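Comparing Drying Times of Base Layer Fabrics After Exercise
Final report, Textiles and Apparel project module
Alfredo Manalo, Kristine Javier, Poppy Tapley
Supervisor: Analyn Sebastian
9 August 2026

1. Background

Runners and hikers who sweat in a base layer and then stop moving often get cold quickly. A shirt that holds less water, or lets it go sooner, should help. Shirt labels use words like "quick dry" without saying how quick, and the two of us who run had different opinions on whether merino or polyester was better. We decided to measure it.

The question for the project was: does a merino and polyester blend dry as fast as plain polyester when both start from the same amount of water?

2. Materials

We used 2 fabrics. Fabric A was a plain polyester knit from Woltolov. Fabric B was a merino and polyester blend from Prurkska. Both were white and undyed, so that dye would not be a factor. Fabric weight was 149 grams per square meter for A. The supplier for B gave a range, so we cut extra swatches from B, weighed them, and kept the ones closest to A.

All swatches were washed once at low temperature without softener and left flat overnight before testing. Softener leaves a coating that changes how water spreads, and we wanted to avoid that.
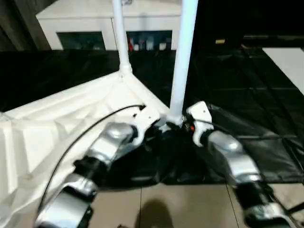

Figure 1. White fabric held up by two white vertical poles.

3. Method

Each swatch was weighed dry, soaked in tap water for five minutes, and hung until it stopped dripping. It was then blotted between paper towels under a flat weight. We added water back with a dropper until every swatch carried the same amount, and started the timer.

Weights were written down every ten minutes until a swatch was back to within one gram of its dry weight. We did this with the windows closed and the fan off. Room temperature and humidity were logged at the start and end of each session. Testing was done over three weeks in July at the Isbridge building, in the textile room on the second floor.

We completed 17 runs. Two of them were dropped. In one the scale had not been zeroed, and in the other the door was left open for most of the session. Counting every swatch in every run, we ended up with 1,211 weight readings, which were entered in a shared spreadsheet by Kristine and checked by Poppy.

4. Results

Fabric A dried faster in every run we kept. The gap was small during the first half hour and got wider after that. Fabric B lost water at a steady rate early on and then slowed down, and the last few grams took the longest. Swatches from the same fabric gave similar curves within a run.

Humidity made a bigger difference than we expected. On the two most humid days, both fabrics were slower, and Fabric A on a humid day was close to Fabric B on a dry one.

5. Discussion

Wool takes water into the fiber itself, while polyester mostly holds it between the fibers, so the slow end of the Fabric B curve makes sense. It does not follow that Fabric B would feel colder to wear. We did not test on people, and we did not measure warmth.

Struan Kerr, who lent us the scale, suggested testing on a heated plate set to skin temperature. We agree this would be closer to real use. It would also let a later group look at wind, which we left out.

6. Problems

The first week was mostly lost to working out the blotting step. Pressing by hand gave uneven results. We also ran short of Fabric B and had to reuse six swatches, which were washed and dried again before the second use. Their readings are marked in the spreadsheet.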